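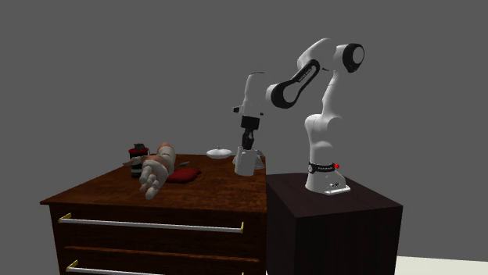 CALLS & OPPORTUNITIES

Wanted: people who will look at one hill for a week

11 comments

Parnine is putting together its second travel issue, and we need photographers and poets to go to Urnau with us in August. I should say at the start that I don't much like travel issues. Most of them are sunsets with a caption about finding yourself. Washington Vasconcelos talked me into the first one and I still think half of it could have been shot from a hotel balcony, by people who had a good lunch first.

So we're trying it another way. Each person picks one spot in or above the town and goes back to it every day for a week. You take your pictures from there. You write there too, or you pair up with somebody who writes. At the end you hand over one photograph and one text of no more than 100 words. Poems are welcome. So is plain prose, and I'd be glad to see more of it, having read a great many poems about mist.

Who we want

You don't need a portfolio site or a fancy lens. Phones are fine. Film is fine if you can get it developed yourself, as the lab in Urnau closed and the one in Clastetti takes its time. You do need to be able to walk uphill with your own bag. The path to the lookout is steep and the handrail stops well before the path does. If you've published before, tell us, but it won't count for as much as you might hope. Ismael Nogueira had never shown a picture to anyone outside his family when he sent us his harbor at low tide, and it's the only page of the first issue people still write to me about.

Please don't apply if what you want is a guided tour. Marcelino Rangel will meet everyone at the bus stop and show you where to buy bread, and after that you're on your own until supper. I am told there is a viewing platform being advertised as "undiscovered." It has a gift shop.

What you get

A bed in a shared room at the Godoy guesthouse for the week, supper every night, and two copies of the issue. You pay your own way there and a fee of $45 toward the food. We can't pay for the work. I know how that sounds, and if it's a problem for you I would rather you kept your pictures and sold them. You keep all rights either way. We print once and that's it.

We have room for eight. Last time more than 100 people wrote in, a good number of them with the same bridge at the same hour, so show us something you had to wait for.

How to apply

Send three photographs or three short texts (or a mix) and a few lines on a place you've gone back to and why. Skip the artist statement. Nhyira Mensah reads the texts, Welington Evangelista looks at the pictures, and I argue with both of them. Use the form on our contact page or leave an envelope at the front desk of the guesthouse before 6 p.m. on any day it's open.

You'll hear from us whether it's a yes or a no. If you need to know about stairs, diets or bringing a child, ask before you apply.

Share this post: 45 shares

Recent posts
Low tide, by Ismael Nogueira
Against the golden hour
Three poems from the Clastetti ferry
What the fog left out of my pictures
Night bus to Urnau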